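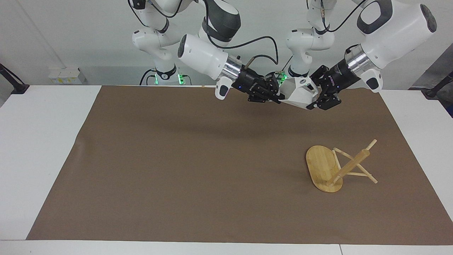

Brown paper on the white table at Furtado, with the plain wall behind.

Wing-sze Ho had the kettle on before I got my coat off, and we were well into the biscuits before either of us remembered that I had come to talk about paper.

She has been packing and wrapping for a living for 23 years, if you count the Saturdays in her aunt's china shop (she does count them, and quite right too), and the last 5 of those have been spent at Furtado. Every working table she has ever had has been covered the same way.

"One big sheet, brown, as wide as I can get it," she says. "I like to see a little bit of the table at the front, so I know where my edge is. My aunt used to tape hers down all the way around and then she'd be picking at tape half the evening!"

The white table came later, and she was against it at first. She had wanted wood, something with a few dents in it already. "Min-kyu talked me into the white. He said it would make the room feel bigger, and I said the room is the size it is, but you know, I've come around to it. White wall, white table, and then the paper in the middle, so warm looking. I'm fond of it now."

Pale things are what she likes best to set down on brown. A white cup or a white box shows up so nicely, she tells me, and you can find a chip with your eyes before you find it with your thumb.

I ask how often she changes the sheet, and she laughs for quite a while. "Kirsty would change it every morning. I go until it's soft. When it stops crackling, it goes around somebody's plates, and I roll out another."

There were 4 rolls leaning by the door as I left, and she made me take a length home for my mother's teapot.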